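In praise of the very small hotel bathroom

I have stayed in grand hotels twice in my life and I remember almost nothing about their bathrooms, except that in one of them I couldn't find the light switch. Small bathrooms, though! I could draw you dozens of them from memory. I think the cramped, cheap, sensible hotel bathroom is one of the best rooms people have ever come up with, and I'd like to see it get some of the love we hand out to lobbies and rooftop bars.

My case starts with a week at the Rungrueang, a guesthouse with a narrow staircase and a breakfast I still think about. My bathroom there was so tight that I could brush my teeth, hang up my shirt and check the shower temperature from one spot. By the second morning I knew where everything was in the dark. It felt like a ship's cabin, and I've been hooked ever since.

Space makes people lazy about design. Give an architect a huge room and you get a bath in the middle of it, miles from anywhere to put the soap. Give the same person a cupboard and suddenly they have to think about which way the door swings, where your elbows go and what happens to the water. My friend Yetunde Ezeani fits out guest rooms for a living and she once spent a whole dinner on door swings alone. I loved every minute of it (her husband went to look at the puddings).
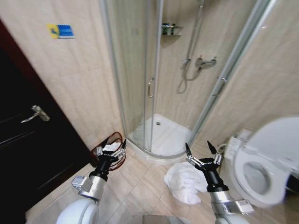
The corner shower is a work of genius

If I could give one prize it would go to the curved corner shower. It takes the most useless part of a room and puts a person in it. The rounded front means you don't catch your hip on a sharp edge, and you gain just enough floor to dry your feet on. Square cubicles look tidier on a plan, I grant you, but nobody lives in a plan.

Rakiya Edet, who has argued with me about this since we shared a flat, says curved showers are for people who never drop the shampoo. She has a point. Bending down in one takes some nerve. I'd still choose it over the shower-above-a-bath, with its cold clinging curtain and that high step over the side, every single time.

And clear glass, please. Frosted glass chops a little room in half, while clear glass lets your eye run right to the back wall, and the place feels bigger for free. Yes, it shows every streak. I can live with streaks. Plain beige tile running from the room into the shower does the same job, and I won't hear a word against beige. It's kind to tired faces at six in the morning.

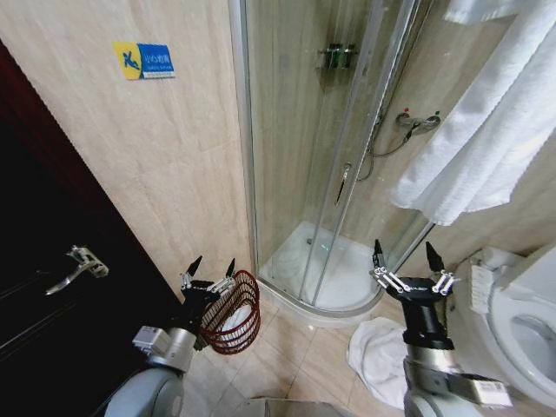 Leave the signs up

Designers hate a safety sign. At the Drundari, where my room was number 539, they had clearly fought over it, and the warning about the wet floor had ended up in thin grey letters that I read only on my way out. Give me a bright one with a little falling person on it! You understand it in any language, half asleep, without your glasses. I find it rather caring, too – somebody thought about your ankles.

Then there's the bin, which ought to be by the door and often isn't provided at all, and the hook. I want more hooks. A bathroom with four hooks beats one with a marble sink, and I'd happily say so to the owner of any hotel in the world. Lama Twal, who runs a place with 46 rooms, told me she added a second hook to each door one August and had guests thanking her for it at the desk. Nobody had ever thanked her for the lobby.

So next time you book, skip the photos of the pool and look for the one of the bathroom. It's usually last, and a bit dark, and it will tell you more about how you're going to be looked after than all the others put together.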